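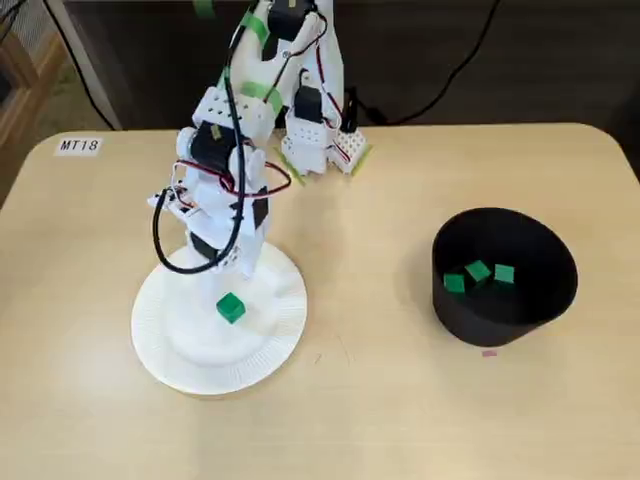

So I finally got over to Stovell to see how the packing folks are getting on with their arms — I'd been asking since April! They practice on little green cubes first, plate to cup, before anybody trusts an arm with real Katon parts. There are 24 people on the shift and they used to hand-sort 585 trays a day (my wrists hurt just hearing it).
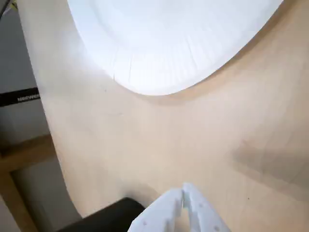 Drenix Workplace Visits Group

What I liked was how the jobs have shifted. The sorters now set up the tables and teach the moves, and they got 20 hours of paid training for it. One told me she misses the chatter at the old bench, though.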